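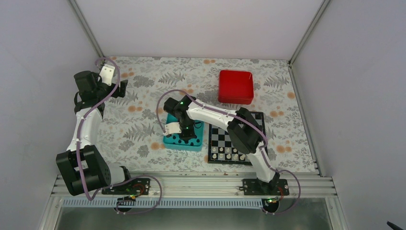
A thread on buying patterned fabric by the metre. I've been making curtains and cloths for other people in Dralton for a good while and the same questions keep coming up, so I'm putting the answers in one place.

Start with the repeat. It's the distance from one point on the pattern to the next time that same point comes round. Shops normally give it in centimetres on the ticket, next to the width. If it isn't on the ticket, ask them to roll out a length and measure it yourself.

Small repeats waste very little. Large ones can waste a lot. A big leafy print with a 50 cm repeat means every length you cut has to be rounded up to the next multiple of 50 if you want the pieces to match.

People don't believe this until they've priced it. Work out your finished drop, add the hem and the heading, then round up to a full repeat. Do that for each drop separately. Don't add them all together and round up once at the end. That's the mistake I see most.

Width next. A lot of the furnishing cotton I buy is 130 cm wide, but the usable part is less. The selvedge comes off, and the printing sometimes stops short of it. Measure the printed part.

If you need 4 drops and the shop sells you the exact amount, you've got no room for a bad cut at the start of the roll. I always ask for one extra repeat. It goes on cushion covers or tie-backs if it isn't needed.

Half-drop repeats are the awkward ones. The pattern matches across the join, but shifted down by half a repeat. You'll see it if you put the two selvedges side by side in the shop. Do that before you pay, and tell whoever is cutting.

Check which way up it goes. Stripes and spots don't mind. Anything growing on a stem usually does. Some plant prints are tossed, meaning the sprigs point in all directions, and those are much kinder to a beginner. You can turn pieces round and use up the offcuts.

Batch numbers. Buy everything in one go and from one roll if you can. I once topped up an order of Sterkeck linen two weeks later, same design, number 556, and the ground colour was a shade creamier. In the packet it looked fine. Hanging next to the first lot at the window it didn't.

Washing. I wash cotton before cutting if it's going to be washed in use, so tablecloths yes, lined curtains no. Wash it at the temperature it'll be washed at later. Iron it while it's still a bit damp and pull it square as you go.

Printed slightly off the grain is common, even in dear fabric. If you tear a thread line and the pattern slopes away from it, you have to choose which to follow. For tablecloths and blinds I follow the pattern. For long curtains a small slope can be shared out, but a big one should go back to the shop.

You can't take it back once it's cut, so look first. Hiditz will let you unroll a few metres on the long counter if they're not busy. Most market stalls won't, but their prices are lower and you can allow for a fault or two.

Remnants: write your measurements down and keep them in your bag. I've got a bin full of lovely bits that are a hand's width too short for anything. The July sale at Wattimena is where most of them came from.

Matching a join: press the seam allowance under on one piece, lay it over the other until the pattern meets, and pin from the right side. Then slip-tack it from the front. Slow, but it stays put under the machine. Pinning from the back and hoping has never worked for me.

If you're joining widths, don't put a seam down the middle. Put one full width in the centre and a part width on either side. You use the same amount of fabric and it looks tidier.

Someone will ask about wipe-clean cloth. Same sums, no hemming, and don't fold it for storage. Roll it round a tube with the print on the outside. Creases in coated cloth are a pain to get out.

I'll do linings in another thread when I've finished the pair I'm on now.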